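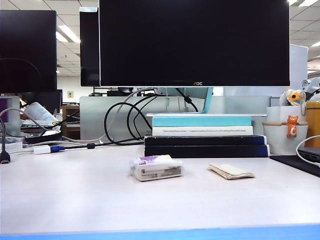

A desk in an open-plan office, with a monitor raised on a stack of books.

Every gripper I have been asked to admire was shown to me on a bare table. The table is usually black, the block is usually a cube, and the cube is usually placed so that the fingers can come down on two flat sides. Then someone shows me a success rate.

I have spent a good part of the year comparing grippers for desk clearing, which is the sort of job people keep telling me is nearly solved. We had the Ernano two-finger on one arm and the Cledik, with its softer pads, on another. Both makers sent tidy tables of results. Both lots of results were true, as far as I could tell, and neither helped me much in choosing.

Look at a normal desk. A pack of tissues seems easy enough until you ask how hard to squeeze it. A folded bit of beige paper lies flat on the white top, and flat paper is still where parallel fingers go to be embarrassed. A cup has a little orange cat clipped to its rim. Where would you like the robot to take hold of that? Most planners I have used would pick the rim, and would treat the cat as part of the cup or as noise.

Then there are the cables. Black ones loop down from the monitor and across the desk, and a long white one runs with them. I have yet to see a sales clip with a cable in it that wasn't the whole point of the clip. In our trials the Ernano snagged a loose lead in November and carried on with the move, because its controller took the extra pull for the weight of the object. It logged that one as a successful pick.

We ran 221 picks with each gripper. The Cledik dropped fewer things and the Ernano was quicker. If I stopped there I would have a nice chart, and I was asked more than once for a nice chart. But 40 of those picks were on objects we had chosen ourselves because we thought they would be interesting, and the rest came from the standard kit. On the standard kit you could hardly tell the two apart. On our own 40 they were both poor, in different ways, and I would not trust a ranking built on so few.

The camera made more difference than either gripper. We swapped the wrist camera for a fixed Durrani unit looking across the desk and half our problems changed shape overnight. Dark screens were a nuisance, and anything see-through, such as a frosted divider, came back at a depth I would call a guess. We lost 45 minutes to one divider. I mention this because buyers spend weeks arguing over fingers and then take whatever camera comes in the box.

People who sell these things tell me it is early days. Perhaps it is, but they don't price it like early days. The Dadedura controller we tried came with a yearly licence and a manual that says clutter is "supported". I asked what had been tested and was sent a picture of three cubes, quite close together.

I am not against any of this. I would like a machine that could tidy a desk - I would like it more than most, having seen mine. All I ask of a maker is one run on a table they did not set up, with the failures left in and the operator's hands off the stop button until something goes wrong. So far one firm has said yes and then gone quiet.

Until then our arms are staying on the standard kit, and the paper gets picked up by hand.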